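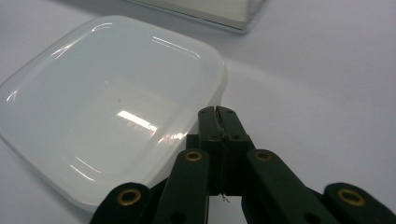
Home Talks Notes Contact

10 June 2024
Ívar Holst

Slide 1. Say hello, thank Fuston for the room.

Slide 2. Darkeck heat pump rebate. 500 dollars per home, one claim per address. Forms close in September.

Slide 3. Who qualifies. Owners and renters both – renters need a signed letter from the landlord. Pause for questions.

Slide 4. Pesonen Street homes. 44 applied, one still waiting on an electrician.

Slide 5. Backup heat. Keep the old furnace or take it out? Give both costs. Skip if past 45 minutes.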